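The Left Hand

When the left gripper stopped listening, Viorica Obradović was the only one who had both hands full.

She had worked for Gilis since January. The work was simple to explain to her mother and difficult to do well. You hold one gripper in each hand, you pick up a fruit, you put it where the list says, and the grippers remember how you did it. Later a machine in Clorstead would learn from your hands. She was paid for every list she finished, and a list had 60 lines.

The bear cloth was chosen by the company. So was the towel with PARIS on it. "The machine must not become used to a clean table," the instructions said, and Viorica, who had cleaned tables for nine years, found this a little insulting.
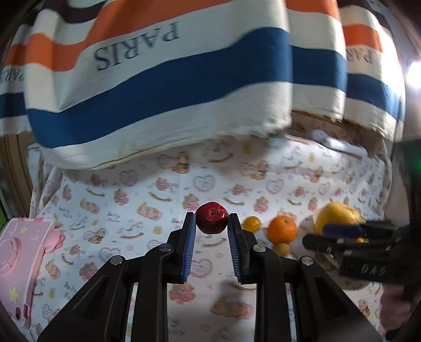 Line 9: the small red apple, with the citrus fruit beside it.

The fault came softly. She opened her left fingers and the screen told her that they were closed. She closed them, and the screen said they were closed also. She put the gripper down, looked at the screws, and wrote in the fault book: "Left one says closed always." Then she telephoned Imai, who answered for faults.

"Is the light green?" asked Imai.

"It is green."

"Then it is working."

"It is green and it is wrong," said Viorica.

He was quiet, and she heard him typing. He told her to continue, and he would correct the numbers afterwards. She had a bad feeling about this, but the rent was also a kind of number, so she continued. 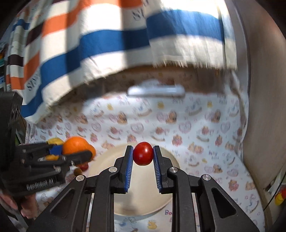
With tomatoes she was always slow. You had to press until you felt the skin answer, and then stop. She thought about the machine in Clorstead, which had no skin to feel with. It would have only what the left gripper told it, and the left gripper was telling it that a hand is a thing which never opens.

She stopped at line 41 and asked how many of her lists were already sent. It took Imai a long time to find out. The sensor had been failing, on and off, for more than 129 lists, and not all of them were hers. They had gone to Ivden too, where the second machine was, the one that worked beside people.

"Did it hold someone?" she asked.

"A man's sleeve," said Imai. "Only the sleeve. They had to cut it."

"And it did not open?"

"It believed it was finished."

Viorica sat down on the floor. She opened her own left hand and looked at it, and closed it, and opened it again. On the telephone Imai was asking her to please read him the fault book, from the first page, slowly. She found her glasses. The first page was not in her writing. It said, in pencil: "Left one sometimes sticks. Told them."

She read it to him, and then she turned the page and read him the next.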